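The Old Flourish Comes Home

There was a time when you couldn't give damask wallpaper away. My own dining room had it when we moved in, and I spent most of a September with a steamer and a putty knife taking it down, feeling very modern and pleased with myself. I have regretted it, a little more each year, ever since.

So it was a happy surprise to find the shelves at Fledbridge full of it again, 40 patterns at last count, scrolls and flowers and all. The difference now is in how people hang it. The grand red rooms are gone, and what you see instead is pale gray with the darker ornament kept to bands, so the wall gets room to breathe between one flourish and the next.

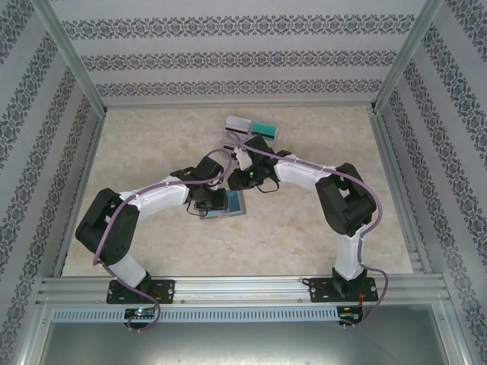 Dark damask bands on pale gray, over a softly mottled beige floor.

Bands do ask for patience. Start at the back wall, get your first stripe dead level, and only then work out toward the sides (I learned this at my mother's house, with 3 rolls already pasted!). Underfoot, keep things quiet. A beige with a faint marble look will sit happily under nearly any scrollwork, and it forgives crumbs, too.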